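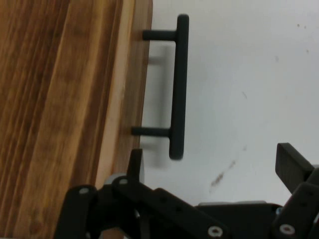
July 12, 2019 — Open day at Sirel

I took the bus to Windov in the morning and paid nine for the ticket. The hall was full already, and I waited a long time to see the robot with the black gripper. It works at a wooden panel with a black bar handle, and the task is to take hold of this handle. I had expected big machines, as in a car factory. This one is small, with many screws and flat black links.

The young engineer told us they have repeated this task 2000 times since January. I asked if the color of the wood makes a difference to it. She said no, the light is more difficult — a shadow can confuse it.

I liked the grain of the wood very much. It made me think of my grandmother's cupboard.

Home at eleven, very tired. I must write to Pulelari about the next visit.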